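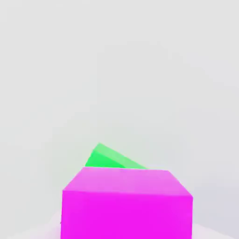

Plitach wants $4,000 a year for its block-stacking simulator, and the sales page promises your robot will "learn the real world" in there. I have met the real world. It has crumbs. Plitach has a magenta cube, a green block sitting crooked behind it, and a gray backdrop without so much as a smudge.

Maeve Rafferty, who runs our bench, likes it fine. She ran 1,000 practice grasps before lunch and broke nothing — try that with a real arm. I'll give them that, and the setup took me 2 minutes.

But the dirt and bad lighting come in an add-on, Plirico, sold separately. So you pay once for the clean room and again for the mess. I'd wait until June and ask for both at one price.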